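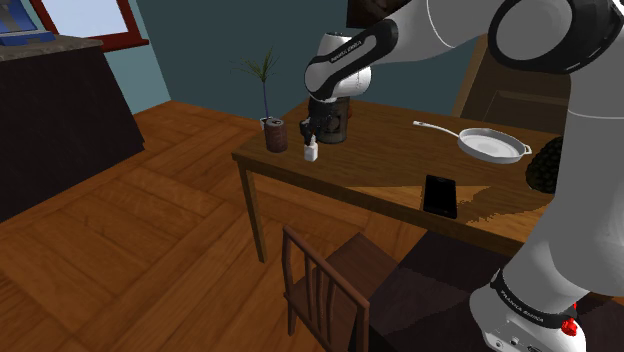 Second month of judo

June was my second month at the club. I pay for 2 classes a week and made it to most of them. The warmup still wears me out more than the throws do.

Heidrun Danzer teaches the beginners. She had us on breakfalls again for the first half hour, then hip throws with a partner. Mine was Calum Cruickshank, who is a lot taller than me — good for practice, hard on my back. I keep stepping in too far from him and pulling with my arms.

I bought a heavier gi after the first one tore at the shoulder. It shrank in the wash, so buy a size up.

Yellow belt grading is in the fall. I still mix up the names of two of the hold-downs.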